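Print this page | E-mail this page
Search the club guide Go

Skelescombe Robotics Club - Simulator Set-Up Guide

Section 4: Your first run in the kitchen world

OK, so by now you've got the simulator installed and your login works (if it doesn't, go back to Section 3 or grab Pilar Jara at the Sunday session). This is the part I like best, because you finally get to drive the arm around!

1. Open Voveck and pick "Kitchen" from the world list. The first load is slow on the club laptops, so let it finish before you click anything. I've seen people click Load four times and end up with four kitchens.

2. Choose the arm profile called Mansilla. There's an older one in the list too, and it still opens, but its joint limits are wrong and you'll fight it all afternoon.

3. Type 24 in the control rate box and press Enter. The box doesn't save if you just click away.

4. Switch to the wrist view and tilt the wrist until you're looking at the floor, well away from the cabinets. Open the gripper all the way. You want both fingers showing, one at each side, with clear floor between them.
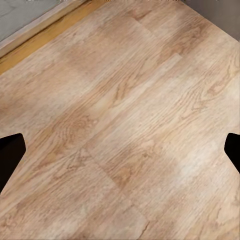 Figure 4-1. Wrist view over the floor, gripper open.

5. Check the two fingers against each other. They don't have to look the same size in this view, so don't panic if one takes up more of the picture. What you're checking is that they're both there and both open. If one is missing, press Reset Gripper and look again.

Note: The floor has a really soft wood grain in this world. Leave the texture setting on Medium - turning it up slows everything down and you won't drive any better for it.

6. Now press Save Pose and name it with your initials and "floor". Mine is "zefloor". You'll come back to this pose every time something goes wrong, which for me was a lot.

7. Switch to the room view and raise the arm toward the wall cabinets, a little at a time. Use the small step (2 on the slider) once you're over the counter.

Caution: Watch the gap under the wall cabinets. If you bump them, the run log fills up with contact warnings and Amedeo Cocco will make you read them out loud. My worst run had 1,459 of them.

8. Before you go further, look over the doors. An open lower door can sit partly behind the arm from this side, and it's easy to swing back into it. Turn the room view a bit if you can't tell how close you are. 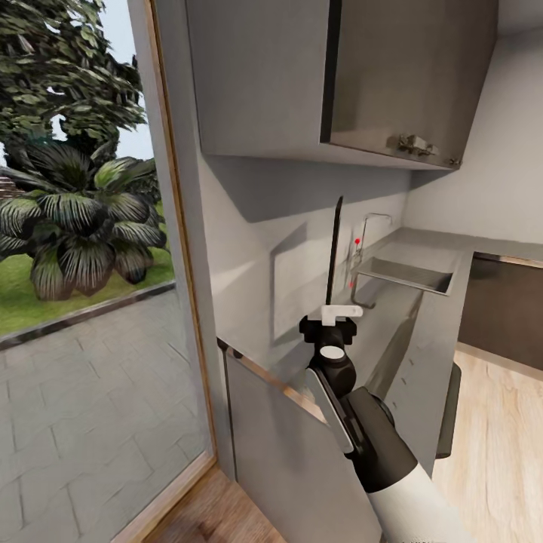 Zineb Ezzat

9. With the arm up, hold still and let the log settle. A run stops by itself at 1,000 steps, so if you've been wandering around looking at the tree outside (guilty!), save now and start a fresh one.

10. Bring the arm back down the same way it went up, then load your floor pose. Don't load the pose while you're still up by the cabinets. The arm takes the shortest path and doesn't care what's in it.

11. Click Export and put the file in the Pamgate folder with your name on it. Celeste Daza goes through that folder before each meeting, and she can't mark you as done if the file's still on your desktop.

Note: If Export is grayed out, your run is still going. Press Stop first.

Next: Section 5, Opening and closing a cabinet door

Last updated: January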